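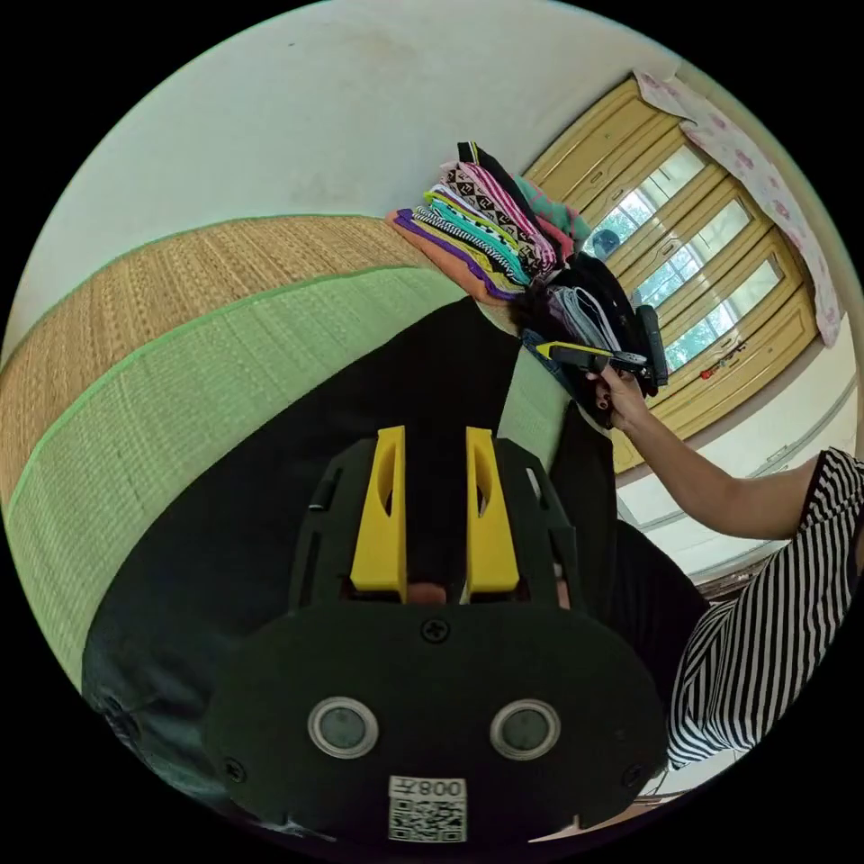
床边采集，手持夹爪，标签“008左”。

叠好的衬衫能教会机器什么

二月里我去看了一场叠衣服的采集，回来以后有好一阵子没法心平气和地读任何一份数据集说明。倒不是看见了什么丑事。采集的人认真，组织的人客气，中午还管饭。让我不舒服的是说明文档里那些词和床上那堆衣服之间的距离。文档里写“真实家庭环境”“自然行为”“长时程操作”，床上是草席、叠好的衣服、没叠的衣服，外加一个知道自己每一个动作都会被录下来的人。

先交代我的立场，省得读者猜。我做了多年数据质检，后来改行写东西，对机器人没有敌意，对家务更没有感情。谁能造出一台会叠衣服的机器，我愿意排队。我怀疑的是眼下这一套收集示范的办法，以及围绕这套办法长出来的那种信心：好像只要片段够多、房间够杂、录的人够勤快，剩下的事模型自己会想明白。

那份让我坐下来写这篇文章的说明出自 Brarnmont，数据集叫 Trulla，用它训练出来的策略叫 Pritero。说明的第一页写着300小时家务示范，字号很大。第二页讲多样性。第三页开始讲结果。我从头到尾读了两遍，没有找到一句话讲一段示范从哪里算开始，到哪里算结束。

这件事听上去很小，我却觉得它是整件事的根。

叠一件衬衫，从什么时候开始？从手碰到布料开始，还是从人看见那堆衣服、决定先拿哪一件开始？在家里叠过衣服的人都知道，费脑子的部分发生在前面。哪件要挂，哪件干脆扔回洗衣篮，哪件得先翻过来，袖子是不是还卷在里头。等到两只袖子都摊平了，剩下的就是手艺，甚至连手艺都谈不上。可是采集的时候，为了让每一段都整齐、好切、好标，前面那部分往往被安排掉了：衣服事先摊好，或者干脆由上一段的结尾负责摆出下一段的开头。录进去的是一个已经被人解决了一半的问题。

模型学的就是剩下那一半。然后我们把它放到一堆真正的乱衣服前面，看它伸着手犹豫，就说它“泛化能力有待提高”。我觉得这句话对模型不公平。它从来没见过别人怎么犹豫。

我问过现场负责的博尼法西奥·塞普尔韦达，为什么不把挑衣服、翻衣服那一段也录进去。他的回答很实在：录进去没法标。标注的人看不出那几秒钟在干什么，手在动，可是没有目标，或者目标换了几次。质检那边会打回来，打回来就不算钱。

不算钱，三个字把许多东西都解释了。采集按合格片段结算，合格的标准是动作连贯、目标明确、没有多余的停顿。人是很会适应标准的动物，比模型快得多。做上半天，谁都会学到一种专门给采集用的叠法：动作大一点，慢一点，夹爪在布料边上稍微停一下再合拢，合拢以后稍微提一下，让镜头看清楚夹住了。没有哪个人在自己家里这样叠衣服。可这种叠法在数据里占了绝大多数，于是它成了“自然行为”。

我对“自然”这个词尤其不放心。手里握着一个夹爪，夹爪上有两根手指，前端有机器要看的那些窗口，人站在它后面，得一边想着布，一边想着它看不看得见布。这种姿势本身就在筛选动作。凡是需要把手掌整个铺开去抹平的，凡是要用指腹捻开粘在一起的两层布的，凡是平常会用下巴夹住领子、腾出手去对齐下摆的，要么做不出来，要么做出来不好看。最后留在数据里的，是人类叠衣服的办法当中恰好能用两根硬手指完成的那一小块。

有人会说，这正是手持夹爪的好处，机器人的手也是两根硬手指，人做不到的它本来也做不到，录下来的都能用。这个道理我承认一半。动作空间对齐了，这是真本事，比起录一双灵巧的人手再去硬套，强出不少。可是对齐的只有手。拿着夹爪的那条胳膊是人的胳膊，有肩膀，有腰，够不着的时候会探过身子去，会跪到床沿上。夹爪走出来的那条轨迹在人身上毫不费力，换到一个固定底座的机械臂上，可能半路就到了关节极限。数据里看不见那个腰，只看见夹爪顺顺当当地到了。

还有力气的问题。布料夹紧了没有，人是靠手感知道的，柄上传回来一点点阻力，手腕自然就松一松或者紧一紧。画面记录的是结果：布跟着走了，或者滑掉了。在跟着走和滑掉之间，人做过许多细小的修正，留在画面上的痕迹极少。模型要从一串图像里把手感倒推出来，就像看着别人下厨的录像去学盐放多少。也许样本极多的时候真能猜个大概，我不敢说绝对不行。我只想请写说明的人别把这一步略过去。

再说那只空着的手。

单夹爪采集有个老毛病，人的另一只手闲不住。规程里怎么写都行，写“另一只手不得进入画面”，写“另一只手仅用于固定”，到了床边它照样会伸进来，掀一下领子，按住一个角，把碍事的东西拨到旁边去。动作太自然了，做的人自己都没意识到。这些片段怎么处理，各家各有各的做法。有的删，删了以后剩下的都是简单情形；有的留，留下来就等于教给模型一件荒唐事：到了关键时刻，会有一只手从画面外面来帮忙。 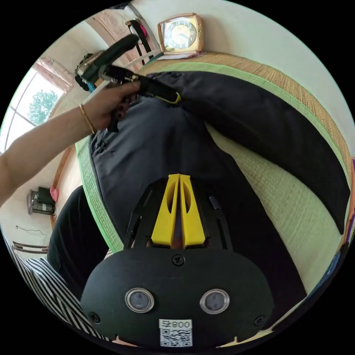
米拉格罗斯·蒙特斯读完初稿以后回信说，我把那只手说得太坏了。她的意思大致是这样：另一只手进来，恰恰说明这个任务单手做不好，这本身就是信息；把它留在数据里，再标清楚，以后做双臂的人会感谢你。删掉才是损失。她还补了一句，说我写文章的口气像是从来没有被截止日期追过。

后一句我认了。前一句值得认真对待，因为它几乎是对的。

如果标清楚了，它就是信息。问题全在“如果”上头。我翻过 Trulla 公开出来的那部分标注，字段里有物体，有动作，有成功与否，没有“谁在出力”。一件衬衫被提起来，是夹爪提的，还是旁边那只手提的，还是两边一起使劲，标注里统统写成“提起衬衫”。一个做双臂的人将来拿到这批数据，想从里面学配合，他得先把每一段重新看一遍，把手的作用一段一段补上去。到那时候他要感谢的大概是自己的眼睛。

而且双臂采集也没有让事情自动变好。两个夹爪各录各的，左边一路，右边一路，时间要对得上，空间也要对得上。人用两只手的时候，主次是不断换的：这一下左手是钳子，右手是熨斗，下一下反过来。分开看任何一路，都会有大段的时间好像什么也没发生，夹着一块布，停着。停着的那只手其实在干活，它在维持张力。按“去除静止帧”的常规清洗走一遍，维持张力的那些时间就被当成废料清掉了。我在质检岗位上亲手清过不少这样的东西，当时觉得自己很有效率。

说到清洗，就得说失败。

家务里失败的比例高得惊人，只是人恢复得太快，自己不记账。布滑了，再捏一次；叠歪了，抖开重来；拿起来发现是别人的，放回去。一段没有修过的叠衣服录像里，到处是这种小小的崩塌和补救。对一个要在世界里独立行动的系统来说，补救比成功值钱得多。它自己行动的时候，迟早要偏到示范没去过的地方，偏出去以后怎么回来，才决定它是在叠衣服还是在揉面。

可是失败在流水线的每一关都不讨喜。采集的人不想留，影响结算。切片的人不想留，边界不好找。标注的人不想留，词表里没有合适的动词。训练的人嘴上说想要，真给他一批乱糟糟的，损失曲线难看，他也犯嘀咕。一关一关筛下来，到模型嘴边的是一桌没有骨头的鱼。

Brarnmont 的说明里提到他们“保留了部分失败样本以增强鲁棒性”。部分是多少，没有写。保留的是哪一种失败，也没有写。我在现场看到的做法是，采集的人被要求专门录几段“失败再恢复”。也就是说，故意让布滑掉，然后再捡起来。演出来的失败和真的失败之间有个差别，做过一次就知道：演的时候你知道布会往哪里滑。手早就等在那里了。模型学到的恢复，是一种提前知道会失败的恢复。

卡耶塔诺·萨米恩托跟我争过这一点。他觉得我要求太高，任何教学都有表演的成分，驾校教练示范侧方停车也不会真去撞杆子。我说驾校教练示范完了，学员要自己上去撞，撞了有人喊停，再撞再喊。示范在那里只占一小块，后面跟着大量的纠正。眼下这套收集办法把示范当成了全部，纠正那一段外包给了“规模”。他说你这是在反对模仿学习。我说我是在反对把模仿学习说成已经够用了。我们没有谈拢，后来去吃面了。

接下来讲多样性，这是说明里篇幅最长的一章，也是我最不服气的一章。

通常的写法是列表：多少个家庭，多少种衣物，多少种台面，多少种光照。列表越长，多样性越高。这样算出来的其实是外观的多样性。换一张席子，换一面墙，窗帘从白的换成粉的，图像编码器那边确实有好处，我一点不否认，背景看得多了，模型就不容易把某张桌布认成任务的一部分。可是换房间的时候，带队的人没换，规程没换，给采集员看的示范视频也没换。于是在许多间不同的卧室里，录下来的是同一种叠法。背景千变万化，行为高度一致，然后我们惊讶于模型换了背景还能叠，换了叠法就不会。

真正的行为多样性要难得多，也贵得多。同样一件开襟衬衫，有人扣上扣子再叠，有人只扣最上面那颗，有人从来不扣；有人对折再对折，有人卷起来，有人叠成商店货架上的样子，有人叠到抽屉放得进就行。这些差异背后有道理：抽屉多深，衣服多久穿一次，是不是要塞进行李箱。采集的时候抽屉不在场，行李箱也不在场，叠好的衣服放回床上，接着录下一件。没有去处的叠法只剩下一个标准，就是看起来像叠好了。

我一直觉得，家务示范最大的缺口就在这里。动作有，目的没有。人叠衣服是为了把它放到某个地方去，以后再拿出来。把这个“以后”拿走，剩下的是一种手部体操。

负责标注规范的玛卡雷娜·西富恩特斯给我看过他们的指令模板。每段视频配一句话，格式固定：动词，物体，位置。“把衬衫叠好放在席子上。”句子干净，机器爱读。我问她，采集的时候给采集员的也是这句话吗。她说不是，采集员拿到的是任务单，这句话是事后写的，写的人没有去过现场。所以语言和行为的对应关系是倒着长出来的：先有了动作，再找一句话配上去，然后训练的时候假装动作是听了这句话才做的。采集员心里当时想的是什么，也许是“先把碍事的黑衣服挪开”，也许是“这件扣子太多换一件”，一概没有进入记录。

她自己对此很清楚，也提过让采集员边做边说，把念头录成语音，回头再转写。试了两天，停了。边做边说的人叠得慢，而且说着说着就开始解说，变成第三种既不像干活也不像示范的东西。她讲这件事的时候并不沮丧，她说至少知道了这条路有坑。我觉得这两天的失败记录比第一页那个大号的300更有用，可惜说明文档里一个字也没有。

然后是结果。

Pritero 在“未见过的家庭”里叠衣服的成功率，说明给的是71%。我没有理由认为这个数是编的，我相信有人真的在屋里站着，一件一件看着它叠，一次一次记下来。我想知道的是怎么才算成功。翻到附录，成功的定义是“衣物最终呈折叠状态，面积小于初始摊开面积，由评估员判定”。照这个定义，我小时候把校服往椅背上一搭，也能拿个不错的分数。

我不是在挑字眼。成功的定义和示范的定义是一回事的两面。收集的时候没有说清楚什么叫叠好，评估的时候自然也说不清楚。评估员看着那团东西，心里会浮现出它想叠成什么样，然后不知不觉给了同情分。人看机器干活特别容易心软，尤其是它试了几次终于把袖子翻过来的时候，屋里的人会一起松一口气。我也松过。松气的时候是打不出公正的分的。

另外那些没成功的呢？71之外的那部分，说明里没有分类。是没夹住，是夹了两层，是叠到一半停下来不动了，还是把旁边的外套也一起叠了进去？这几种失败要求的补救完全不同，对应到采集上，要补的示范也完全不同。没有分类，下一轮收集就只有一个方针可循，就是再多收一点。于是又回到了小时数上。

小时数真是个好指标，对谁都好。对投资人好，能画成往上走的线；对管理的人好，能分解到每个人头上；对采集的人也好，干多少算多少，不扯皮。唯独对学东西的那一方，它说明不了什么。一个人叠衬衫叠了一小时和叠了一整天，后面那些时间里新东西越来越少，疲劳越来越多。我在现场待到下午，采集员孔苏埃洛·卡里略的动作已经熟得不用看了，她自己说，闭着眼睛也能叠。我相信。可一个闭着眼睛也能叠的人，她的视线、她的停顿、她接近一件布料的方式，都不再回应那件布料。她在回放自己。从那个时候起录下来的每一段，和上午的某一段在信息上差不多是复印件，只是皱褶的位置不一样。

负责任的做法，我想是让人在熟练之前停下来，换任务，换物件，换人。可是熟练的人合格率高，谁会在合格率最高的时候叫停呢？

讲到人，还有一层我不愿意绕过去。家庭采集进的是别人的卧室。哪怕屋子是租来的，床上的衣服也总是某种生活的样子，窗外有树，柜子上搭着布，架子边上挂着小东西。广角镜头什么都收，画面边缘弯成一圈，把衣橱、墙壁、半个肩膀全兜进去。说明里有一节讲隐私，讲的是人脸，说都已经打码。人脸当然要打码。但一间屋子能说出来的东西远远不止脸。我见过签字的同意书，写得不算差，只是它用的词是“用于提升机器人操作能力”，签字的人理解成有个机器人会看一看，看完就算了。没有人跟她讲这些画面会被切成片段，复制，转手，打包进别的数据集里，比那张床单活得还久。

有人觉得，把隐私和数据质量放在一篇文章里讲是跑题。我看它们是同一种粗心。对屋里的人粗心和对屋里的动作粗心，用的是同一套眼光：凡是词表里没有的，就当它不存在。

也该说说我可能错在哪里。

第一，我低估规模不是头一回了。早些年我言之凿凿，说光靠堆语料堆不出通顺的句子，后来的事大家都知道。布料也许同样如此，收到某个量级，那些我认为必须标出来的东西会自己从像素里浮出来，手感也好，意图也好，犹豫也好。我没有办法证明不会。我只能指出，文字有一个便宜：写在纸上的犹豫还是文字，划掉重写的痕迹、改口、自相矛盾，语料里遍地都是，没有人在收集之前先把它们筛掉。家务示范恰恰在入口处就筛过了。规模能放大里面有的东西，里面没有的，乘多少倍也还是没有。

第二，我看的是一家，看了一场。别处也许做得好得多。博尼法西奥后来跟我讲，他们内部有个叫 Bravo 的小项目，走的路子不太一样：不设任务单，只讲一句“把这间屋子收拾到你自己满意”，夹爪交到手里，人就随便做。录下来的东西乱得没法看，有人收着收着坐下来歇了，有人拿着一条裤子在屋里转了一圈又放回原处。切片的同事很有意见。目前没有进训练，存在那里。

我问能不能看看。他给我看了一小段。一个人对着一堆衣服，夹爪抬起来，悬着，往左偏了偏，又往右偏了偏，落到一件深色的东西上，夹住，提起来一点，看了看，放下，换了旁边那件。从抬起到换成另一件，按照 Trulla 的标准，这一段里什么都没有，没有物体被移动到新位置，没有任务完成，整段应当剔除。

我看了好几遍。那个来回偏的动作，就是我在前面说的、从来没有被示范过的那一半。它有没有用，要怎么用，拿什么损失函数去接，我不知道，博尼法西奥也说不知道。要是有人问我下一笔钱该花在哪里，我会说别急着把300变成更大的数，先雇两个人把 Bravo 那批没人要的录像从头看一遍，边看边写，写的时候先不许用现成的词表。

我把这个建议发给了他们。回信很快，很有礼貌，说已经转给相关同事，并附上了新一轮采集的招募表，问我认不认识手脚利索、愿意按件计酬的人。表上有一栏要填“叠衣熟练程度”，可选的最低一档是“熟练”。

米拉格罗斯说我应该去报名，自己录上一个下午再来写。我觉得她说得对，表还开着，只是熟练程度那一栏我填不进去。

2025年6月1日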